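Windstead Night Streets

README for the photo set and the notes
Version 3/9/25
Prepared by Slavica Vidmar. Street notes checked by Kamran Moradi.

What is in this folder

The folder holds photographs of residential streets in Windstead after dark, together with a table of notes on the road surface, the curbs, the walls and the lighting. There are 156 photographs from 29 streets. Each street has its own subfolder, named after the street in lower case and without spaces.

I started the collection in April, when our street was waiting for repair and I wanted to compare it with the others. At first it was only cracks. Then I began to write down also the walls and the verges, and the table became wider than I had planned.

Files

photos/ contains the pictures, one subfolder for each street.
notes.csv contains one row for each picture.
streets.csv contains one row for each street, with the length that was walked.
changes.txt contains the corrections made after the first version.

Columns in notes.csv

street: name of the street as it is written on the sign.
surface: asphalt, concrete, setts or gravel. If there is more than one, the larger part is written first.
surface_state: smooth, patched, rough or broken.
crack: none, fine, long or branching. A crack is called branching when smaller cracks leave it on at least one side.
curb: none, flush or raised.
verge: none, grass, weeds, soil or mixed.
boundary: what stands along the side of the street. Usual values are precast_wall, brick_wall, metal_fence, hedge and open.
lamp: the number of street lamps visible in the picture, lit or not.
glare: low, medium or strong.
vehicle_lights: yes or no. We do not try to separate parked vehicles from moving ones.
remark: free text, mostly short.
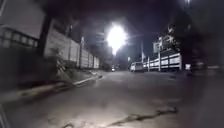

The column boundary needs some explanation. In the older part of Windstead many plots have walls of precast concrete slabs, which are put between vertical posts. People here call them Dimitrov walls, after the yard that used to sell the slabs. In the table they are always precast_wall. When two kinds of boundary stand on the same side, the longer one is in the column and the other one is in the remark. A utility pole is never a boundary, and it is also written in the remark.

Surface state was decided by eye, from the picture and from my paper notes together. Patched means that older and newer asphalt can be told apart by color or by an edge. Rough means that the top is worn and uneven but holds together. Broken is used only where pieces are missing. Dark stains do not change the value, and I did not try to say what they are from.

How the notes were made

I filled the table first and Kamran Moradi then went through it alone, with the pictures open. Where we had different values we walked to the place again in daylight. Most of our differences were between patched and rough, and a few were about verges in which grass and weeds grow together. For those we added the value mixed.

The walked length in streets.csv is in meters. The longest is Dolto Street, with 400 meters. Zilo Lane is shorter, but it has more than 40 pictures, because its surface changes so often.

Known problems

Strong glare hides details. In the rows where glare is strong, please do not use the picture for judging the sky, the top of the lamp or the trees close to it. The road surface is usually still good to read in the lower half.

Colors are not reliable. Concrete may look white, yellow or gray depending on the lamp, and I have not corrected it.

A fine crack is easily lost in the dark. The value none in the column crack means that we did not find any crack, and for the darkest pictures this is weak information. Long and branching cracks are more certain.

Curbs are sometimes covered by grass. If the curb could not be judged, the cell is empty.

The pictures do not cover every street in Windstead, and the chosen ones are mostly on my side of the railway. Please do not calculate from them how many streets in the town are damaged.

Use

You may use the pictures and the table for teaching, for local planning discussions and for your own study. Please write "Windstead Night Streets, S. Vidmar and K. Moradi" next to any picture you show. If you change values in the table, keep the original column and add a new one beside it.

Corrections

Send corrections with the name of the street, the row number and the value you propose. A daylight photo of the same place helps a lot. Accepted corrections are written in changes.txt, with the old value kept next to the new one.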